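Drillton library drops late fees, and I owe Nele Hoekstra a coffee
2019-10-23

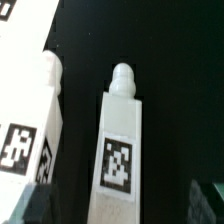

So when do the fines stop? They stopped this morning, for everybody with a Drillton card, kids and grown-ups alike.

I lost a bet over this one. Back in July I told Nele Hoekstra, who runs the front desk at the Visser Street branch, that the town would never go for it. She said give it till Halloween. Well, the vote went through last night and I'm buying.

The old charge was 15 cents a day per item, which doesn't sound like much until you've got a stack of picture books hiding under a car seat (guilty!). Once a bill got big enough, your card was blocked. According to the library, 3132 cards were blocked as of last week, and all of them work again now. You don't have to call or fill out anything, just show up.

What hasn't changed: if you lose a book, you still pay for the book. Anything more than 30 days overdue gets marked as lost, and you'll get a bill in the mail for what it cost. Bring it back in decent shape and the bill goes away. Museum passes and the cake pans are on their own rules, so ask at the desk about those.

Siebe De Graaf was the one person who spoke against it at the meeting, and I thought he was pretty fair about it. He's been on the wait list for the same mystery novel since summer and he's number 13 in line. "If there's no fine, what's the hurry?" he asked. The director's answer was that people with late books can't put new holds on anything until they bring the old ones back. Siebe said he'd believe it when he saw the mystery.

The Rirberg branch is closed for carpet work through the end of the month, so returns from that side of town should go in the outside drop at Visser Street. The bookmobile will also take them on its regular Fodside stop.

I found two of ours behind the couch last night. They go back tomorrow.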